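The sock detector is not a sock detector

14 Jan 2022

I have spent most of the winter writing software that decides when a hand has picked something up. A toddler can do this. My code can do it too, provided the thing being picked up is a red block on a gray table and everybody holds still.

Some background for the two people who read the last post and the rest of you who skipped it. Stultley is my labeling tool. It takes recordings from hand-held grippers and cuts them into little segments: reach, close, lift, move, release. The segments go to whoever is training a policy that week. If the cuts are bad, the policy learns to close its fingers slightly before it gets anywhere, like someone trying to catch a bus by waving at it from the kitchen.

The first version used only finger opening. Fingers get narrower, then stop getting narrower: that's a grasp. I was very pleased with this. It ran on 4,000 clips overnight and was wrong in a way I found almost admirable, because people fidget. They squeeze the trigger while they think. According to Stultley, one operator had grasped the air 6 times before touching anything, and had released it politely each time.

So I added the camera. Each finger tip gets a small region, we look for change inside it, and the change has to agree with the finger opening or the segment gets thrown out. That helped a lot with single-arm clips. Then we went to two hands and one cardboard box of clothes and small household stuff, and the second gripper walked straight into the first one's view and started being the most interesting moving object in the world.

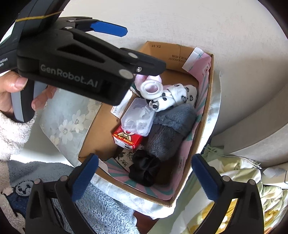

Serpil Saraç wrote in to ask why I don't just mask out the other gripper and be done with it, seeing as it's a rigid tool with a known shape and I presumably have the CAD file lying around.

I do have the CAD file lying around. I also had the same idea, and it lasted through most of a long evening. The mask needs the relative pose of the two grippers, the pose comes from tracking, and the tracking drifts worst when one gripper fills a good chunk of the other's view, which is exactly when I want the mask. On bad clips the mask slid off the gripper and covered the clothes. Stultley then reported, with high confidence, that the box was empty and that we should all go home.

What I run now is dumber. I keep the mask but inflate it, and anything near its border counts as "don't know." The grasp logic is allowed to say "don't know" for up to 600 milliseconds before it has to commit. If it still can't tell, the clip goes to a person. I resisted that last part for ages out of pure vanity.

The queue for the person lives in Pemport, our viewer, which used to sort clips by recording time. Now it sorts by how much the camera and the finger opening disagree. That was a small change to one file and it has done more for label quality than everything else in this post. I'm a little bitter about it.

Dark fabric is still the worst case. The fingers are black, half the linkage is black, and cloth has no edges worth the name. My region check compares brightness first (it's cheap) and texture second (it isn't), so a piece of dark cloth next to a dark finger gets waved through as more finger. And with the fingers open, the other half of the logic has already voted no.
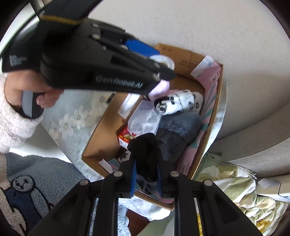
Black sock between open fingers: a regular guest in the "don't know" pile.

The proper fix is probably to flip the order and pay for texture every time. I tried it on a batch from the Hinojosa recordings and the run time roughly doubled, which the shared machine noticed, and then Clementina Arruda noticed. We've agreed I will do it only for regions below a brightness cutoff. The cutoff is currently a number I typed in while eating soup.

Other things on the list before February: storing the mask version alongside the labels, so I can stop guessing which batch was cut with the sliding one. A "regrasp" segment type, because cloth gets pinched, dropped and pinched again and I've been calling that three grasps. And a warning when the two recordings disagree about what time it is, which at present Stultley handles by believing whichever file it opened first.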